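What a Hand-Held Gripper Program Costs After the Grippers Are Paid For

The equipment planner at Evar keeps two spreadsheets. One lists what was bought. The other, which is longer, lists what the bought items went on to require. We spoke for most of an afternoon on the subject of the second one, at the planner's request without a name attached, since the next purchasing round is still open and vendors read this site.

Evar collects manipulation data in ordinary homes. Operators carry hand-held grippers fitted with cameras and use them to do household work such as clearing, sorting and putting away. The recordings are licensed to groups training robot arms. The company began with rented units, moved to owned ones in its second year, and is now planning a third purchase under a program called Flonden.

"The first budget had one line for hardware and one for labor," the planner said. "The hardware line had a unit price times a quantity. It left out pads, screws, storage, chargers, cases and transport. We overspent it in April and the year had barely started."

The quantity under Flonden is 50 grippers. They are issued in pairs, one for each hand, and a pair is the smallest unit that can be scheduled. A single working gripper without a partner is treated as stock.

"People ask why I count spares in singles and operators in pairs," the planner said. "A pair almost never fails as a pair. One side goes. If you buy spares as matched sets you have paid for a good unit that sits in a case."

Evar's ratio is one single spare for every four pairs in the field. The planner arrived at it from the repair log and does not recommend that other teams copy it. A team that works close to its own bench can manage with fewer. Evar's operators travel, and a spare that is two hours away does not save the session.

The largest recurring part cost is the grip pad. Pads are consumables, and the planner budgets for them by closing cycles. Evar replaces a pad at 4,000 cycles or at the first visible lifting of an edge, whichever comes first. The finger is expected to outlast many pads, and the screws are checked for torque each time a pad is changed.

"Thin, soft things are what use up pads," the planner said. "A carton is easy. You close on it, it resists, you lift. With film or fabric the operator closes harder than needed, because there is nothing pushing back. Then they close again. The cycle count for a table of packaging is well above what you would guess from the number of items."

For that reason the session plan feeds the parts order. Each home session is assigned a class according to what is to be handled. Rigid items are class one, mixed items are class two, and bags, wrappers, cloth and anything with straps or loops are class three. A class three session is charged at a higher pad rate. Light tidying jobs nearly always end up in class three, whatever the operator wrote on the booking form.
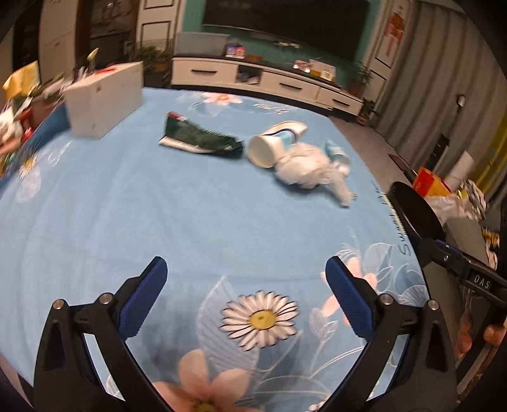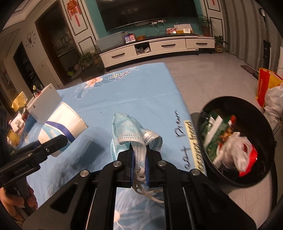 The planner's second point concerned rooms. Evar does not build sets. It pays a fee for the use of a home and works with the furniture that is there. This removes rent and construction from the budget and adds scheduling, insurance and travel. In the first year the company compared the two approaches and found that a built room was cheaper per hour after a long run of sessions, but that customers paid less for the recordings.

"They want variety in the background and in the objects," the planner said. "A studio gives you the same shelf every day. You can repaint it, but then you are in the business of painting shelves. I would sooner pay for a van."

The home fee covers a half day. Evar allows 80 minutes of recording inside it. The remainder goes to setup, calibration, battery changes, file checks and returning the room to the state in which it was found. New teams tend to plan on recording for the entire booking. In the planner's view this is the most common error in proposals from outside contractors, and it leads directly to buying too few storage cards.

Storage was the item that caused the most discussion internally. Both grippers in a pair record, so every session produces two streams at minimum, and they have to be checked against each other before the cards are cleared. Evar's rule is that no card is erased until two copies exist in separate buildings. The rule means that cards are out of circulation for days. The company owns three cards for every camera and the planner would like to own four.

"Cards look like a rounding error next to the grippers," the planner said. "Then a crew is standing in a living room with full cards and the upload queue is behind. You are paying the home, the operators and the van to wait for something that fits in a coin pocket."

Vendor selection for the new round came down to two bids. The bid from Herrero was lower on unit price. The other, from a reseller in Dasutness, was higher but listed every wear part separately, with a price and a lead time. Evar had not made a final decision when we spoke. The planner's calculation put the two within a few percent of each other over two years, with the difference depending almost entirely on how hinge repairs are handled.

Herrero replaces the complete finger assembly when a hinge develops play. The Dasutness reseller supplies the pin and bushing. The first method is quick and can be done by anyone with a driver. The second takes a trained technician and a small press, which Evar would have to buy.

"On paper the press pays for itself in the first year," the planner said. "On paper I also have a technician with free afternoons. I don't. So I ran it again with the technician's hours charged at full rate, and the result was much closer."

The sheet for the Flonden round now has 588 rows. Most are parts. The planner has grouped them under four headings: things that wear by cycles, things that wear by calendar time, things that get lost, and things that are bought once. Batteries are in the second group. Cases, lanyards and cleaning cloths are in the third, where the annual replacement figure was set by looking at what had to be reordered in the previous year.

Labor is kept in a separate file but is tied to the same session classes. An operator working with two grippers tires sooner than one working bare-handed, and the weight is carried at the wrist. Evar schedules a break after every fourth task and does not book the same person for consecutive class three sessions. The planner treats that limit as a hardware constraint. If operators cannot be booked back to back, more of them must be trained, and each trainee needs a pair of grippers to practice on.

Practice units are drawn from the oldest stock. They are kept on the same pad schedule as field units, a policy introduced after trainees who had learned on worn pads were found to be gripping too hard with new ones.

Asked what a smaller team should put in a first budget, the planner suggested starting from the number of recorded hours that can be sold and working back to sessions, then to pairs, then to parts. The unit price should be entered last. A repair log should be opened on the day the first case arrives, even if all it contains for a month is serial numbers.

The planner would also hold back part of the purchase. Evar bought its entire second-year quantity in one order to obtain a discount, and a revised hinge was released while half of the units were still in their boxes. The Flonden order will be split into two deliveries, with the second conditional on the repair figures from the first.

"The discount was real," the planner said. "So was the cost of fitting the new hinges. I have both numbers in the sheet, one under the other, and I look at them before I sign anything."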